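Visit to the Workosham open day, March

I went to the open day at Workosham because I have two old chairs at home and I wanted to learn how to take care of them. The workshop is in the former Zapata print house, ten minutes on foot from the bus station. I arrived at the opening hour and there was already a line at the door. The entrance was free, but for the practical session in the afternoon one had to register before. There were 30 places and I got one of the last.

In the morning we visited the ground floor. They showed us the glue room, the store with the fabrics (80 rolls, according to the label on the door) and a long wall with clamps. I liked the fabrics most. A woman in our group asked the price of a green velvet and became very quiet after the answer.

The practical session was upstairs, under the title "Cleaning before repairing". Each place had a round side table and an armchair, and each visitor received a yellow microfiber cloth. We began with the table. The advice was to fold the cloth into a thick pad, to keep the other hand flat on the stone, and to push the crumbs in one direction only, over the rim. I had always made circles at home, so I had to change my habit.

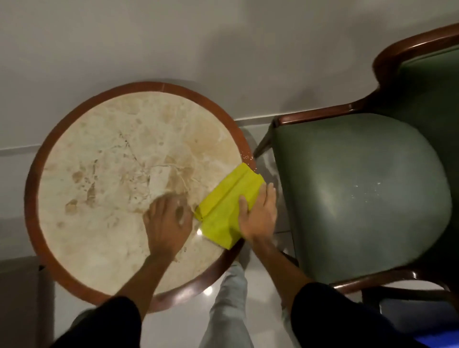
Marble top with wooden rim, first exercise of the afternoon.

The brown stains in marble were discussed for quite a long time. Some visitors believed that lemon juice is good for them. The instructor said very firmly that it is not, the acid eats the surface. For old stains they use a paste from Prirnis, which stays on the stone overnight. We did not try it, there was no time, but I bought a small box of 300 grams in the shop.

Then we passed to the armchair. On such upholstery the specks are easy to see and not so easy to remove, and most of us pressed too strongly in the beginning.

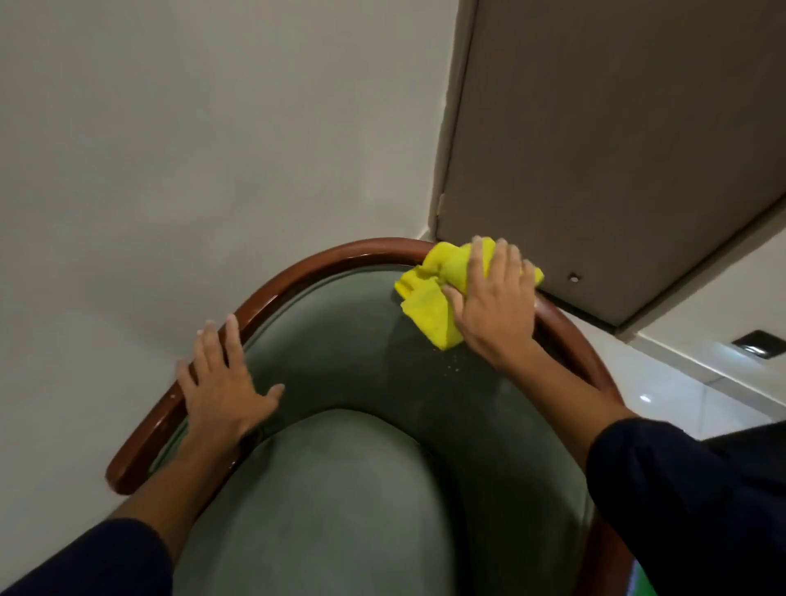 It is better to go lightly and always from the top down, and to turn the cloth often to a clean side. I found this part more tiring than I had expected, especially for the wrist. We had a pause with coffee and very good poppy seed cake, for which one put coins in a tin.
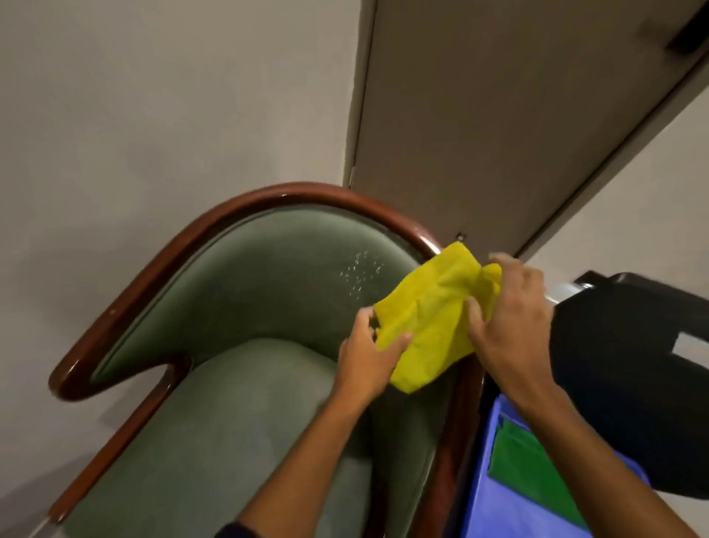

After the pause the subject was the wood. The workshop uses a wax by Zodik, and they put it only one or two times in a year, because too much wax becomes sticky and collects dust. Before waxing, one should look at the whole frame from close. On an armrest which ends in a scroll, like a hook, the inner side of the curve is easily forgotten. Small pale scuffs, such as there were on the left side of the wood, should be noted before any wax is put. My chairs at home have straight arms, so perhaps I will have less work.

The session finished a little late and I missed my bus. The shop gives 10 percent off to visitors of the open day, but only until closing time. The next one is planned for the autumn and they will put the registration on their page.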